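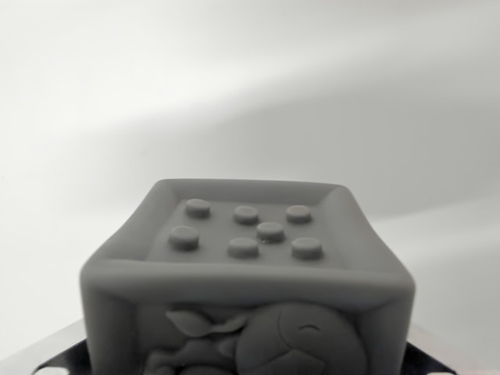 Why does the pose estimator need more than one view of the cube?

A single view leaves several orientations that explain the image almost equally well. The relief on each face is what separates them, and from a bad angle most of it can't be read.

Unit 4: Orientation from wrist camera images

Read the Isley node documentation before lab. You will need the cube model from the Olville folder and a working Grillix install.

4.1 The problem
A plain cube has 24 rotations that look the same. Our block has different relief on its faces, so only one of them is right. The estimator fits edges first, which gives the pose up to those 24 choices, then scores each choice against the face patterns. Edge fitting is fast. Scoring takes most of the time.

4.2 What the scorer sees
All relief is the same gray as the block, so the scorer works from shading. It compares gradients and ignores absolute brightness. Soft shadows on the background are a common source of false edges -- raise the gradient threshold before you touch anything else.

Keep the last 6 estimates in the buffer. If 4 of them agree on the face labels, publish the pose. Otherwise publish nothing and let the planner wait.

4.3 Blur
Motion blur widens edges along the direction of travel. The edge fit may still converge, but the pattern score drops and two or three candidates end up nearly tied. Color holds up better than fine relief, though it bleeds into the background and shifts the apparent border of the face. 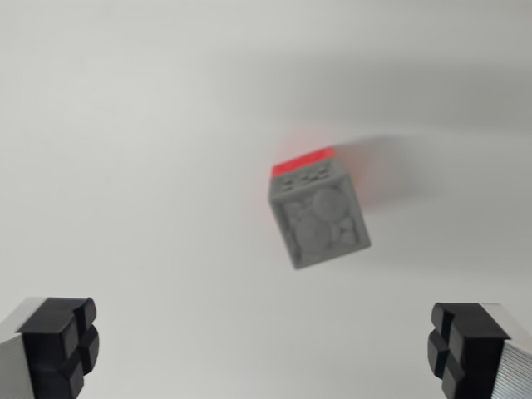 Figure 4.2. Motion blur on the cube; the gripper fingers stay sharp.

Note that a sharpness measure taken over the whole image will pass a frame like this one. Compute it inside the predicted cube region only. The Minhas filter does this if you set region mode; the default is full image.

4.4 Lab task
Run the estimator on the 500 frames in the unit folder, once with full-image sharpness and once with region mode. Plot the margin between the best and second-best candidate for both runs. Expect a runtime of roughly 21 minutes per run on the lab machines.

Hand in both plots and your threshold values. Due Sunday.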